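Search this notebook
Search
Go

August 2019, kitchen lab, room 316

Still on the liner problem. For anyone opening the book at this page, we're trying to settle what goes under the Kumora buns so they come away with their bottoms on, and I have now ruined enough of them to have opinions. Cabbage leaves work but the dough picks up the smell. Parchment rounds with holes punched in them work too, except I get a damp gray patch in the middle where there's no hole, and I hate it more every time I see it. So it's cloth, and the question is which cloth and how you treat it before the dough goes on.

Ignacio Boateng cut me a heavy cotton round last week and it was lovely to handle and hopeless in use. It holds so much water that the first bun I lifted left half its base behind (the flavor was great, I ate the base off the cloth with a spoon). I've put that round in the drawer under the scale with a tag on it. Please don't throw it out, I want to try it again with the Lavoie rice flour batter, where a wet base might even help.

The one I want to work with from now on is the thin white mesh with the hem. I set it up in the wide round basket to check the fit before mixing anything. It covers the bottom fine, but the edge wants to climb the wall a little and there's a spot where it folds over itself. I flattened a fold like that on the old small basket and it just came up somewhere else, so I think the cut is a hair too big and the hem is what's doing it. Something to remember for the next one - measure the inside at the bottom, where the cloth sits. I went across the top rim like an idiot.

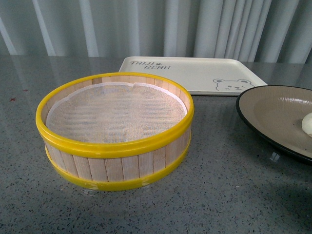

Yellow-banded basket with the mesh laid in, pale tray next to it on the counter.
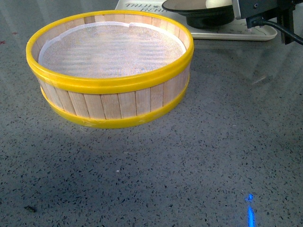

Dough was the usual: 100 g of Bundirero flour for each small test lot, warm water, yeast, a pinch of sugar, and I split every lot into 30 g pieces so they'd be comparable with the ones from the spring pages. I rested them under a bowl on the bench. The Olero scale was drifting again when the fan was on, so I turned the fan off and sweated through the weighing. If your numbers look odd on a hot day, that's the first place I'd look!

Lot 1 went on dry mesh. It stuck, and you could see the print of the weave on the bottom of every bun when I got them off with a wet spatula. Kind of pretty, but no.

Lot 2 went on mesh that I'd soaked and wrung out hard. Much better. They let go with a nudge after I'd left them standing with the lid off for a bit, and the only one that tore was the one I went after too early. I was hungry, that one's on me.

Lot 3 was soaked, wrung and wiped with a very thin film of oil. Came off cleanest of all, but the bottoms had a slick feel, and Shih-chieh Lu, who had come in looking for the stapler, tried one and said it was like eating the outside of a raincoat. I thought that was harsh. I tried a second one cold and okay, she has a point.

So for now it's soaked and wrung, no oil, lid off, wait. I haven't pinned down how long the wait should be and I kept forgetting to start the timer, so that's the next session. I'd also like to know if the mesh behaves the same after a few washes. I rinsed it in plain water this time and hung it over the tap. No soap please, the cotton one took up the dish soap and we tasted it for days.

Basket notes while I'm at it. Wipe the slats with a damp cloth and stand the thing on its side to dry, leaning on the window. It went away flat and a bit damp in December and we had spots on the bottom slats of one of the small ones, which I sanded off, mostly. The yellow bands only need a wipe. Keep them away from the burner, and don't pick the basket up by the top band with one hand when it's loaded.

Still to do: cut a second mesh a little smaller, with a flatter hem if Ignacio has patience for it. Ask Shih-chieh what she did with the spatula. Buy yeast, we're down to the end of the jar and I don't trust what's in there. There are four lot 2 buns in the fridge in the box with the blue lid, help yourselves, but write down if the bottoms go gummy when you warm them up.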